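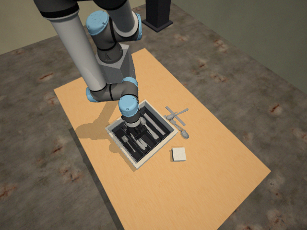

Cutting the kitchen down to one drawer

Posted in April by Lakshmi Alva
Print this post | E-mail this to a friend

When we moved to the apartment on Burkari Street I had 5 drawers of kitchen things. The new kitchen has 2, and one of them is too shallow for anything but dish towels. So I had to get rid of a lot.

I started with the duplicates. I had three can openers and only one of them worked well. I kept that one. The melon baller went, and so did the egg slicer, the corn holders and a garlic press I hated cleaning. My rule was that if I hadn't used a thing since last summer, it went in the box.

The knives were harder. My aunt gave me a set when I got my first job and I felt bad about splitting it up. In the end I kept the bread knife, the paring knife and the big one - the rest went to Mandla Mabuza downstairs, who was cooking with a pocket knife at the time. 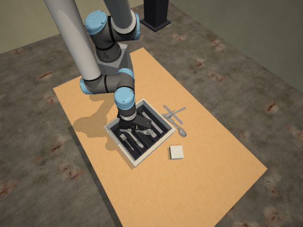
Forks and spoons I cut to 10 of each. We are two people and we run the dishwasher every night, so that covers us with guests. I did buy four more teaspoons a month later. They disappear into lunch bags and don't come back.

I regret one thing, and that is the potato masher. I have been using a fork and the potatoes are lumpy. I went back to the thrift store to see if mine was still on the shelf, but it was gone.

The baking pans are still in a box in the hall closet. I plan to go through them before my sister visits. The muffin tin stays.

Print this post | E-mail this to a friend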